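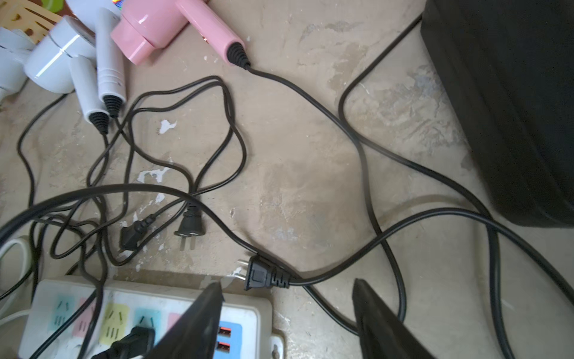
Progress report to Ernau: Brovmont cigar blending and ageing project

Prepared by Bit-na Min, Sunday, April 26, 2026

We're very pleased with where the blend has got to since our last report. The third trial filler, with a bit more of the Movmont valley leaf, burns evenly right down to the band and has lost the bitterness that bothered us all winter. Định Âu smoked it against the first two and picked it out straight away (so did I, and I was sure I wouldn't!).

Rolling began with four rollers on a single size, a short robusto. They have made 263 sticks so far, all now resting in the cedar room. The full run is still 1000, in boxes of 36, with the loose ones kept back for tasting.

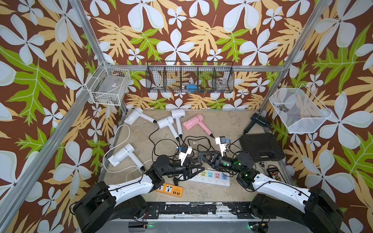

Wire baskets on the patterned walls, with the two arms at work.

The wrapper leaf from Hwang came in darker than the sample, but supple and with hardly a tear in it. We have kept it and moved the band design to a cream background, and it looks lovely against that brown. 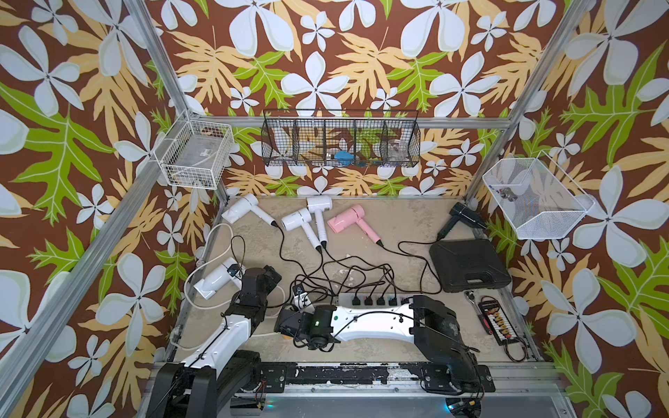

Box making is the one part running behind. The hinges on the first batch were too stiff, so the joiner is redoing them at his own cost, and we expect the replacements before rolling finishes. Leaf spending is within the grant. We'd like to move a little of the unspent travel money to printing, if Ernau agrees.

Next tasting is in July, and we would love you to come.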